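Sock hangers with clips — worth it?

hsowa
Posted June 21, 2024
I've had a cream plastic sock hanger from Juvau since January and I'm still not sure about it. It does save room on the airer. The metal clips hang on wire hooks from little loops under the rail, so they swing about when you try to open one with a sock in your other hand.
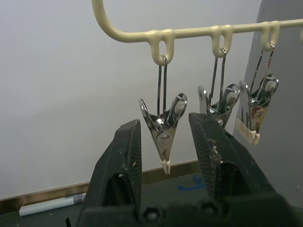 My other complaint is the spring. Thick walking socks are a struggle, and thin ones get a mark at the cuff.

noel_m
Hang them by the toe and the mark won't show.

rulley17
Disagree with Noel. Toe up means the cuff stretches with the weight of the water. Cuff up, always, one clip per sock.

hsowa
I've tried both and can't see any difference in the stretch. Cuff up is what I do now, dark socks at one end and light at the other.

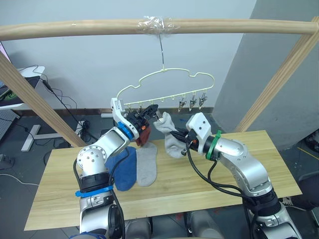

I also pair them before they go up — it saves sorting later. With 5 of us in the house that matters.

amado_b
Pairing wet socks is a waste of time. Mine go over a radiator and get sorted on Sunday.

noel_m
Radiator ruins the elastic.

rulley17
Agree with that one. Hanna, try plastic pegs for the thick pairs, they open wider.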